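Grilto 445 Under-Bench Storage Cabinet
Rundon Workplace Furnishings — Storage and Shelving

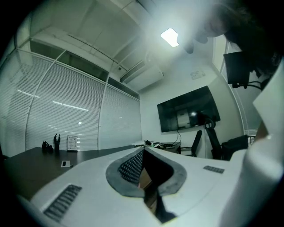 One reader of the spring catalog wrote to ask whether the 445 could be ordered without the plinth, as the older cabinets in her building had been, and whether the doors would still clear the floor. Both are possible. The plinth is supplied as a separate part under the code P-74 and may be left off the order.

The Grilto 445 is a lockable steel cabinet for use beneath standard work benches in schools, laboratories and repair shops. It takes its name from its width in millimeters. The body is folded from a single sheet and welded at the rear corners, and the doors hang on lift-off hinges that can be changed from left to right with a screwdriver.

Specifications
Width: 445 mm
Plinth height: 74 mm
Shelf load: 100 kg, evenly spread
Shelves: two, adjustable
Lock: cam lock, two keys supplied
Finish: powder coat in light gray or dark blue

Cabinets may be joined side by side with the Mendes linking kit. Five cabinets linked in this way will fit below the 2,190 mm bench top only if the center leg is removed — Rundon does not recommend this arrangement where a vise is mounted.

Ordering and Delivery
Orders are shipped flat on pallets from the Ekgate warehouse. Assembled delivery is available to ground-floor addresses and must be requested when the order is placed. Replacement keys are cut to the number stamped on the lock face. Customers should record this number before the cabinet is installed.

The dark blue finish will be withdrawn in February. Doors and shelves in that color will remain available as spare parts while stocks last.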